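助成事業 中間報告書
提出日 2019/11/15
事業名 ブラソ(Braso)夜間相談・予防キット配布事業
報告者 アシュラフ・ナシリ(Ashraf Naciri)

ドラスティク財団 担当者様

前回の報告書に「文章が長い」とのご指摘をいただきましたので、今回は短くするつもりで書き始めました。様式が項目を四つ増やしておりますので、結果については双方の責任ということでお願いいたします。

1 この期間に行ったこと

ブラソは、薬物やアルコールの問題を抱える方とその家族が、夜間に予約なしで立ち寄れる相談窓口です。6月に開設しました。申請書には「駅前の明るい一角」と書きましたが、実際の物件は駅裏の元クリーニング店で、いまも週に一度はワイシャツを抱えた方が入ってこられます。そのうちお一人は、シャツを持ったまま一時間半、息子さんのことを話して帰られました。新規相談として計上しています。シャツは計上していません。

相談件数は、この期間で延べ100件です。申請時の目標と同じ数字になったため、経理の者から「かえって疑われる」と言われました。記録簿はいつでもご覧いただけます。字の読みにくさについては、先にお詫びしておきます。

内訳としては、ご本人よりも家族からの相談が多くなりました。当初の計画ではご本人が中心になると見込んでおり、待合の椅子も、壁に貼った案内も、すべてその前提で用意していました。母親や姉、職場の上司といった方々に「あなたの回復のために」と書かれた紙の前で待っていただくのは気まずいもので、8月に貼り替えました。文面の検討に三週間かかり、最終的に「どなたでもどうぞ」に落ち着いています。

2 予防キットの配布

感染予防キット(消毒綿、絆創膏、相談先カード、検査機関の地図)は2000個を組み立てました。当初は業者に委託する予定でしたが、見積書を読んだ全員が黙ってしまい、自分たちで詰めることにしました。作業は主に土曜以外の夜、相談の合間に行っています。手を動かしながらだと話しやすいという方は多く、相談者が一緒に袋を閉じてくださることもありました。事業計画のどこにも書いていない成果ですが、次の計画書には最初から考えていたような顔で書く予定です。

配布先は、窓口のほか、深夜営業の食堂二か所、簡易宿泊所、それに河川敷の巡回です。食堂の一つ「フルビー(Hrubý)」では、レジ横に置いたキットが一晩でなくなり、店主から大変な人気だと連絡がありました。翌週、飴と間違えて持ち帰った方から三袋が戻ってきました。相談先カードだけは抜かれていたそうで、そこは良い知らせと受け取っています。 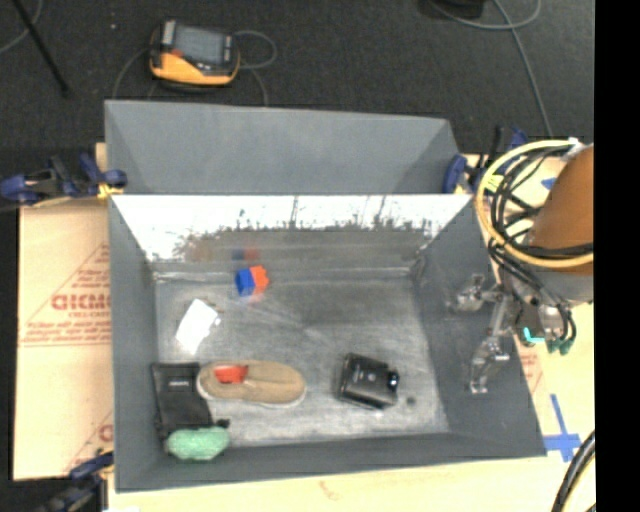 使用済み注射器の回収は、この事業でいちばん説明に時間がかかった部分です。町内会の集まりには四回出席しました。初回は「そういうものを置くと、そういう人が来る」というご意見が中心で、三回目あたりから「もう来ているのなら置いたほうがよい」に変わり、四回目はほとんど駐輪場の話でした。議論の間ずっと誤解されていたのが容器の形です。蓋がなく、上から底まで見えてしまう灰色の大きな箱を思い浮かべて反対されていた方が多く、そういう箱であれば私も反対します。回収に使うのは投入口の狭い密閉式の専用容器で、鍵がかかり、満量になる前に処理業者へ渡します。容器の実物を持参した三回目以降、この点の質問はなくなりました。最初から持っていけばよかったというのが、私どもの学んだことです。

3 うまくいっていないこと

職員研修が遅れています。過量摂取時の対応研修は40時間を予定していましたが、夜間に働く者を昼間に集めるという日程を組んだのは私です。初回の出席者は講師と私でした。講師は大変熱心に教えてくださり、私の回復体位はかなり上達しています。その後、窓口を開ける前の夕方に分けて実施する形に変え、出席は改善しましたが、全員の修了は年明けになります。

記録システム「Tuvow」の導入も途中です。画面は見やすく、動作にも不満はありません。問題は、匿名で来られる方の氏名欄が必須になっていることです。当面の措置として仮名を入力していたところ、職員がそれぞれ好きな野球選手の名前を入れ始め、集計上、当窓口には引退した投手が何人も通っていることになりました。現在は番号で統一しています。必須項目を外せるかどうかは、提供元に問い合わせ中です。

医療機関との連携については、正直に申し上げて、相手によります。地域の診療所一か所とは夜間でも電話がつながる関係ができました。もう一か所からは、紹介状の様式が違うという理由で三度書き直しを求められ、三度目の様式は一度目と同じものでした。今後も根気よく続けます。

4 予算の執行状況

家賃と人件費は計画どおりです。印刷費が超過しました。相談先カードを2000枚刷ったあとで、電話番号の末尾が一つ違っていることに気づいたためです。誤った番号は市内の畳店につながるもので、店主の方は二件の電話を当窓口へ丁寧に回してくださいました。刷り直しの費用は、未使用だった会議費から充てたいと考えています。流用の承認申請書を別紙で添付しました。畳店への菓子折りは私費です。

暖房費は申請時に計上しておらず、これは開設が初夏だったことによる想像力の不足です。元クリーニング店の建物は、かつて機械の熱で暖かかったらしく、断熱というものがほぼありません。残りの期間、備品費の残額で灯油を購入してよいかどうか、ご判断をお願いいたします。お返事は早いほど助かります。この段落は手袋をして打っています。

5 次の期間の予定

・職員研修の残り時間を年度内に終えること
・家族向けの集まりを月に一度、窓口の奥の部屋で開くこと
・河川敷の巡回を週二回に増やすこと
・カードの電話番号を、印刷前に二人以上が実際にかけて確かめること

家族の集まりについては、すでに四人の方から参加したいとのお話があります。うち一人は、シャツを抱えて来られた先ほどの方です。

前回お尋ねのあった「成果の定量的な波及効果」の欄は、今回も空欄としました。何を書けばよいのか職員会議で話し合いましたが、結論が出ませんでした。記入例がございましたら、お送りいただければ次回は埋めます。

領収書の写し、相談件数の月別表、会議費流用の承認申請書を同封いたします。月別表の9月分に珈琲の染みがありますが、数字は読めます。

ブラソ事業責任者
アシュラフ・ナシリ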